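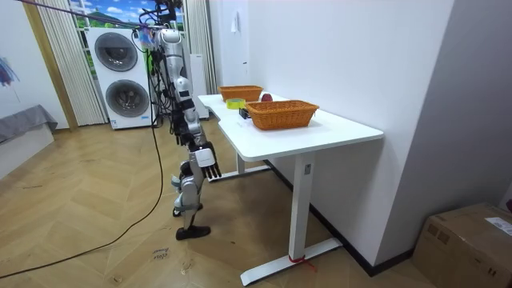

2 min read

Ticket 466: Belay sync drops after the Steltach update
Status: open (again)

Vendor says the September update fixes the timeout. I'll believe it when I see a full night of logs.

9:40 a.m. Installed the update on the Zukgate server. Release note reads "improved stability," same words as last time. Restarted Belay. Sync came up clean.

10:15 a.m. First drop, 13 minutes into the large file job. Error reads "session expired." The session limit is set to 40 minutes, so that message is wrong or the setting is being ignored.

11:05 a.m. Support suggested clearing the cache. Cleared it. Same error.

1:30 p.m. Support now blames our firewall. Ran the job from a machine on the same switch, with no firewall in the path. It dropped after roughly the same wait.

2:20 p.m. Rolled back to the old Steltach build. Job finished. One good run proves very little, so I started it over.

3:50 p.m. Second run finished too. Sent both logs to Stitimum and asked which timer the new build reads. Please don't close this ticket until they answer that.

We use cookies to improve your visit. Accept | Manage settings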